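3.2 Sorting of household items

Households in Grernau and Gramach kept a record of every item they threw out, gave away or repaired over the study period. The record sheet asked for the item, its age if known, and one reason for letting it go. We received 593 usable sheets listing 2,389 items. Sheets with no reason given for any item were left out.

Items were coded by type. Textiles made up the largest group, followed by kitchen goods and small tools. Pieces of cloth with no clear use were hard to place – a cut-up towel may be listed as a towel, a rag or simply "cloth" – and we coded all of them as textiles. Objects with a handle were coded by their use where the sheet gave one, and otherwise as "other."
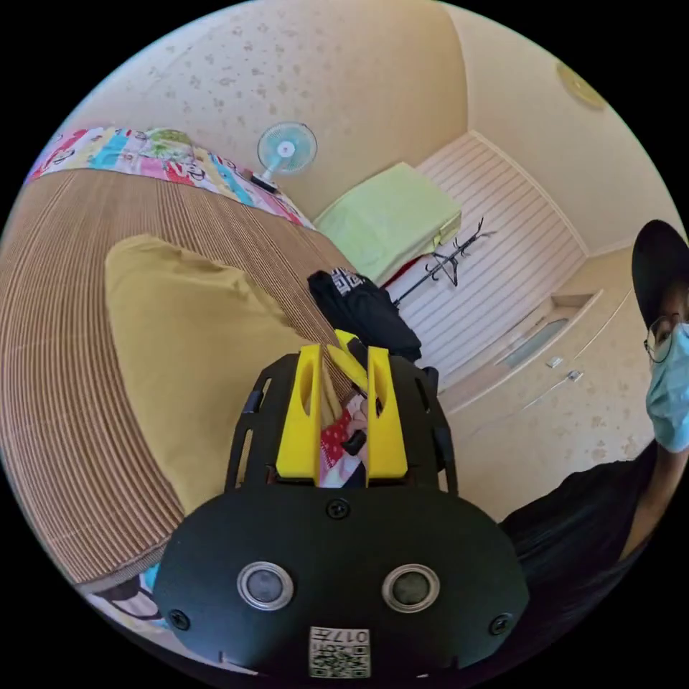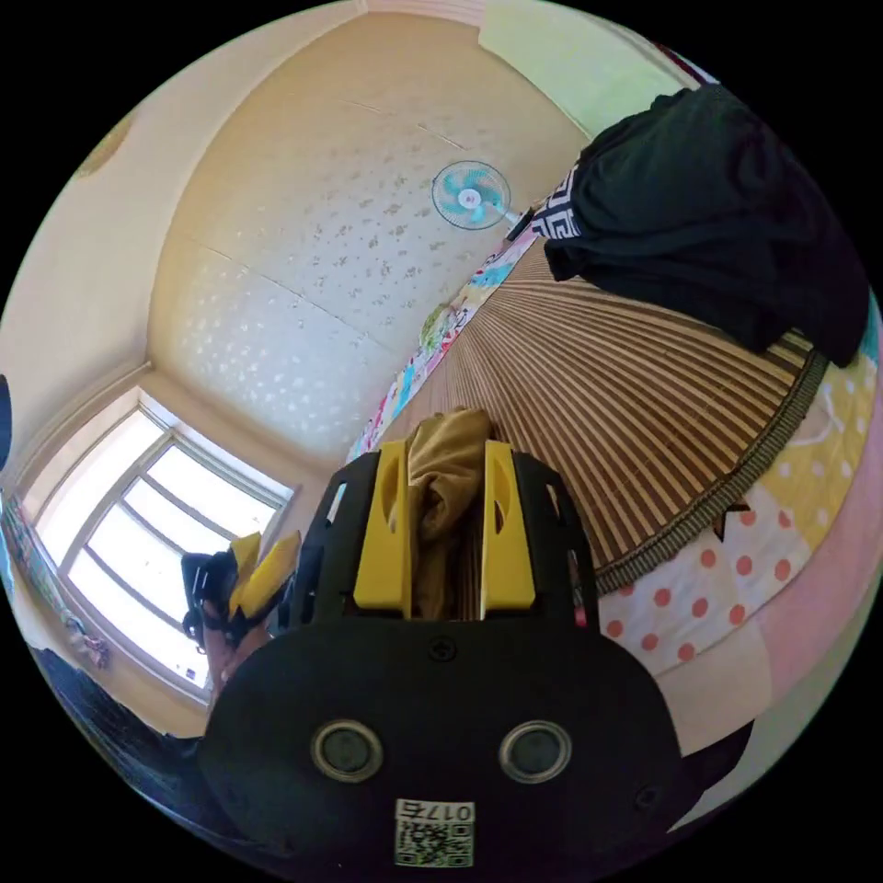
Figure 4. Small item with a yellow tab (first) and mustard-brown cloth (second).

3.3 Reasons for disposal

The reasons were grouped following the scheme in Cropper, the coding manual used in our pilot study in February. Wear was the most common reason for textiles. For tools, lack of space came first and breakage second. Repair was mentioned on 141 sheets, mostly for clothing.

Larger households listed more items, but the mix of reasons changed little with household size. Renters gave lack of space more often than owners did. We did not ask about income, so we cannot say whether this reflects the size of the home or something else. Items passed on through the Jekulero exchange were counted as given away, even when the sheet called them "thrown out."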